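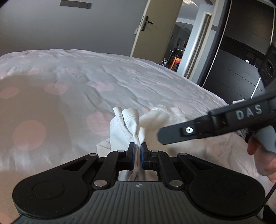
Foro Casa y Orden > Ropa y armarios > Doblar camisetas blancas sobre la cama: ¿se marcan?

tayla_t
Buenas tardes a todos. Perdonen mi español, vivo en Uria desde julio y todavía lo estoy aprendiendo. Mi duda es la siguiente. No tengo mesa grande y doblo toda la ropa encima de la cama, sobre el edredón. Las camisetas blancas de algodón me quedan siempre con una raya torcida en el pecho. ¿Es culpa de la superficie blanda o de mi manera de doblar?

Diekmann_P
De la superficie. El edredón se hunde y la tela sigue sus arrugas. Yo doblo en la mesa de la cocina y no tengo este problema. Si no hay mesa, ponga una tabla encima de la cama.

sabine.b
No estoy de acuerdo con Pascal. He doblado durante muchos años sobre la cama y las camisetas salen bien. Lo importante es estirar primero el edredón con las dos manos, y después extender la camiseta con el cuello bien plano. Muchas personas sacan la prenda del montón hecha una bola y empiezan a doblar enseguida.

tayla_t
Gracias, Sabine. Reconozco que lo hago así, como una bola. ¿Y después? ¿Primero las mangas o primero el lado entero?

sabine.b
El lado entero con su manga, todo junto, hacia el centro. 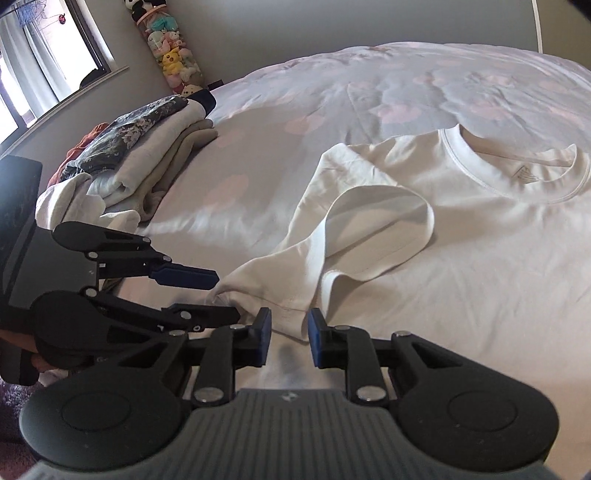

La manga no se dobla sola antes. Se toma el hombro y el bajo al mismo tiempo, se lleva el lado hacia dentro y solamente entonces se alisa. Si queda un bucle de tela entre el hombro y el bajo, hay que tirar un poco del bajo y desaparece. Con el otro lado se hace lo mismo – y al final se dobla en tres partes.

Diekmann_P
En tres partes no caben en mi cajón. Yo doblo por la mitad y otra vez por la mitad.

sabine.b
Entonces la raya pasa justo por el medio del pecho, y es exactamente de lo que se queja Tayla.

gunther_s
Las dos maneras me parecen correctas, depende del cajón. Quiero añadir una cosa sobre las camisetas con un logotipo pequeño en el pecho: conviene que el pliegue no pase por encima del dibujo, porque con el tiempo se agrieta. Me pasó con una camiseta de Villca que apreciaba mucho.

Diekmann_P
Esto depende de la calidad del estampado, Gunther. Las mías llevan años dobladas por encima y no tienen nada.

tayla_t
He probado esta tarde con cuatro camisetas. Con el edredón bien estirado la raya casi no se ve, pero en la última me ha quedado torcido un lado. Creo que tiré demasiado del bajo.

sabine.b
Es normal al principio. Tire con menos fuerza y sujete el hombro con la otra mano.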